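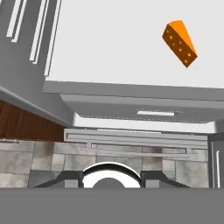

Informe de proyecto: probando Gekari, el simulador de cocinas de Emance
Asignatura de Robótica de Servicio, segundo curso
Autora: Merike Adomaitis. Compañero de prácticas: Jérémie Courtois
Entregado el miércoles, 27 de mayo de 2026

Cuando el profesor Ots nos dejó elegir producto para la reseña, Jérémie quería un kit de verdad, con tornillos, y yo quería algo que no ocupara media habitación. Gané yo (¡por una vez!). Emance ofrece licencias de estudiante para Gekari, que trae cocinas virtuales ya montadas y un brazo con pinza para moverse por ellas, así que la pedimos en diciembre y nos pusimos con ello después de los exámenes.

La instalación

Nos costó dos tardes. El manual da por hecho que ya tienes los controladores gráficos al día, y el portátil de Jérémie no los tenía. Escribí al soporte y me contestó Laimutė Petrauskas muy rápido, con los comandos exactos para copiar y pegar. Un diez para ella. El mando Stama que venía recomendado funcionó a la primera en mi ordenador, aunque el joystick izquierdo me parece demasiado sensible para movimientos finos y acabé bajándole la ganancia casi a la mitad.

La tarea

Elegimos la del queso y la nevera, que en el catálogo sale como de dificultad media. Hicimos 26 intentos en total, repartidos entre los dos, y apuntamos en una hoja de cálculo la duración y lo que había fallado en cada uno. Me quedo con la cocina del microondas empotrado, que es la que más usamos: la veta de la madera está muy cuidada y hasta brilla un poco con la luz.
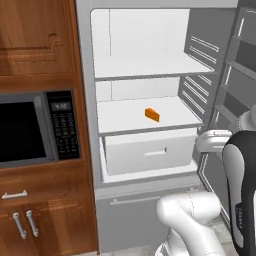 Figura 2. La nevera abierta, con la cuña de queso en el balda central y el brazo a la derecha.

De los 26 dimos por buenos 12. Jérémie dice que es poquísimo, yo digo que para dos personas que nunca habían teleoperado nada está bastante bien. Lo que más se nos atragantó fue la puerta, porque le quita sitio al brazo y hay que pensar por dónde vas a entrar antes de moverte. Las otras pegas fueron de orientación: con la vista de la pinza yo me perdía enseguida, y hasta que no puse la vista general al lado no empecé a mejorar.

Lo bueno y lo malo

Me gustó muchísimo poder reiniciar con una tecla. También que guarde cada intento sin pedirlo. Me gustó menos que el registro de contactos salga en un formato propio y que para abrirlo haga falta Lepik, un visor aparte que en mi equipo se cerró solo tres veces. Y los menús en español están a medias, con botones en inglés mezclados.

¿La volvería a pedir? Sí, para un trabajo de este tamaño sí. Nos queda pendiente repetir la tarea con el control automático, que Murray Bélanger, del grupo de al lado, ya tiene configurado y nos ha prometido pasarnos. La hoja de cálculo va en el anexo.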